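Clavia bench notebook
18th July

Good day at the bench, so I'm writing this up before it goes out of my head. Both arms ran from first thing until the lunch bell and the afternoon went mostly on gripper positions and on talking with the packing side, which ended up being the better half.

For whoever picks this book up after me: the long-term job is the school kit line at Stinton. Bags get filled there by hand, every one a bit different, and January nearly flattened everybody. The count for that month was 3729 kits. I was on the tables for part of it and my wrists remember. Sunwood wants the bench work to tell us which parts of the job the arms can take on by autumn and which parts stay with people for good, and I think we're finally getting somewhere on the first part.

Settings carried over from the last entry, except the left arm, where I slowed the approach for soft goods. Speed limit now at 80 percent on the travel moves and well under that once the fingers are near fabric. It looks slow if you stand there waiting for it, but Kragh stood and watched a few passes and said it was the first time the thing hadn't made him nervous. I'll take that!

Table was set up with the mixed layout: soft bag, flat books, and the basket of vegetables at the far left. I like the mixed layout. A bag gives way when you touch it and a paperback on a smooth top is about the worst thing to get a finger under, so you learn more in an hour with those two than in a week of boxes. 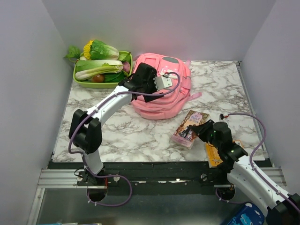
Mixed layout. Left arm at the bag, right arm at the book.

Notes on the book side. The right gripper wants to come in low and flat, and on marble pattern or anything busy I still don't fully trust where we think the cover edge is. Going in at a corner is better than going in along the spine. Going in at a corner and letting the book turn a little before closing is better again. I had been fighting the turn for days, trying to hold the book square, and it's so much easier to just let it swing and correct afterward. This is exactly what the packers do. Watch anybody at table two pick up a thin paperback: they spin it with one finger and pinch. I must have done it myself hundreds of times and never noticed.

So that's the first thing I want in the handover: people from the line need to be at this bench early, and regularly. We've been inviting them over to see finished things, and by then all they can do is nod. I asked for two hours a week of packing time to be booked against the project and got a yes by lunchtime, paid at the normal rate, with cover on the table. Very pleased about that.

Bag side. Three things still to sort out:

Straps. They go wherever they like. A strap lying flat is no trouble, a strap standing up gets read as part of the bag and the grip point drifts toward it.

Zippers. Not even trying yet. Opening stays with hands for the foreseeable future, and I'd like us to say so plainly on the line plan so that it doesn't get penciled in by somebody upstairs.

Pressure. Pressing down to steady the bag with one arm while the other works is promising. Too light and the bag walks, too hard and the fabric bunches up in front of the fingers. I've written the current values on the inside cover of this book. Please don't change them without dating the change.

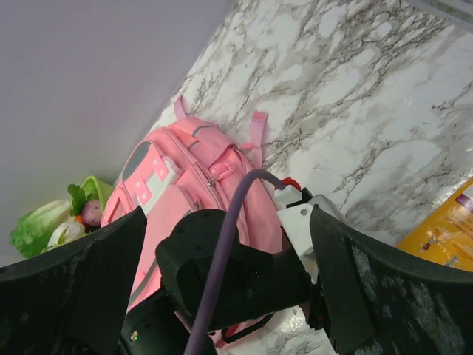

I had a long talk over coffee about what the job looks like once a bench like this is standing at the end of the line. There's a version where the arms do the filling and the people do the fetching, and I really don't want to build that one. Walking bins back and forth to keep a machine fed is worse work than packing, and everyone who's done both will tell you the same. What the packers would love to be rid of is the reaching -- the same lean across the table for the same heavy stack of books, all shift. What they want to keep is the checking and the odd orders, the kit with the swapped size or the note from the school in it. That's where they use their heads, and it's also where our error rate is decided. Out of the January kits 67 came back, and going by the return slips the mistakes were nearly all made in the last hour of a shift. Tired people, simple as that. If the arms take the leaning, I'd bet a good lunch that number comes down.

Also discussed: who gets to stop the cell. My answer is anyone, any time, and without filling in a form. At the moment the procedure draft has a stop form in it. I've crossed it out in pencil and initialed it. If you make people write a paragraph every time they hit the button, they'll start to hesitate, and that's the one habit we can't have near a moving arm.

Pace is the other one. The draft has the arms setting it, with a light over the table that tells you when the next bag is due. I'd turn that around and have the person release the next bag with a foot switch. We lose a little throughput on paper. I tried it for the last stretch of the morning with a spare switch from the drawer and it felt completely different, like working with a slow but very patient colleague. Everyone who had a go asked if we could keep it, so the switch is now taped to the floor and is officially part of the setup.

Training. Over 80 hours set aside in the plan, but it's all on the operating screen. I'd like a good chunk of it moved to fault finding and to teaching grips, since that's the skill that's going to be worth something here or anywhere else. It would also mean that a packer can get a grade step out of this, which the present plan doesn't mention at all. Draft of the new split is in the shared folder. Please scribble on it.

Small stuff from the afternoon: cable ties on the left arm checked, fine. Cable slack at the right wrist is generous, keep an eye on it when the arms work close together. Shared zone between the two grippers made tighter, and they can now both be at the bag without one waiting way back for the other. I was grinning like a kid watching that. Ran it again just to watch it. 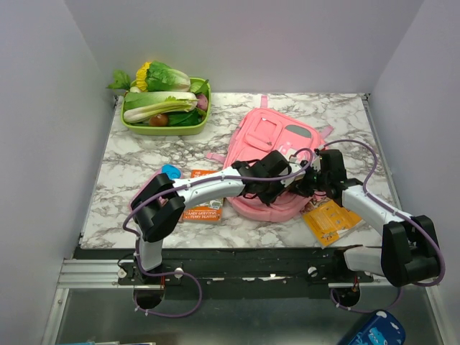
Rajeshwari Unnithan read this page over my shoulder and wants it noted that she agrees on the foot switch and disagrees on the grade step. Her view is that it should come before the training and not after it, so that people aren't learning a harder job at the old rate while we wait to see whether it works out. She also says two hours a week is thin, and that the night shift should get the same two hours in their own time slot or we'll end up with a cell that only suits the day crew.

Fair on both. I hadn't thought about nights at all. Will ask about a late bench session and see who'd like to come, and I've changed the draft so the grade step sits at the start.

Tomorrow: strap problem first, with the grip point forced to the middle of the bag to see how much of the drift goes away. Then thin books again, corner entry only. Somebody please bring back the short hex key.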